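Print this page | E-mail this page

Orngate Bench Kit Setup Guide
Section 4: Laying out the work surface
Last updated: May

Set up the table before you open the tube packs. The steps apply to both the Prosora and Shawky tables.

1. Clear the tabletop and wipe it with a damp cloth. Let it dry.
2. Unfold the grid cloth and lay it printed side up. Smooth it from the center outward with the flat of your hand.
3. Let the spare cloth hang over the side of the table. Leave at least 11 inches between the hanging edge and the floor.
4. Turn the cloth until the lines in the middle of the table run parallel to the back wall.

Note: The lines may bow a little where the cloth goes over the edge. Set items out by the lines in the middle.

5. Put the test tube rack on the cloth, near the back, with the flat deck facing up.

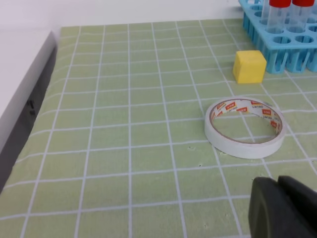 Figure 4-1. Grid cloth and tube rack in place.

6. Press down lightly on each corner of the rack. If it rocks, lift it and flatten the cloth underneath.
7. Stand the tubes in the holes one at a time. Check that each cap is screwed on before you let go of the tube.
8. Keep the roll of tape on the cloth within reach for labels.

Caution: Do not pull on the cloth once the rack is loaded. To move the cloth, take the rack off first.

Care of the cloth

Shake it out after use and pick off lint with a strip of tape. Machine wash at 30 °C or by hand, and line dry. Do not bleach. Replacement cloths can be ordered from the Orkenport parts desk as item 66.

Continue to Section 5: Labeling the tubes.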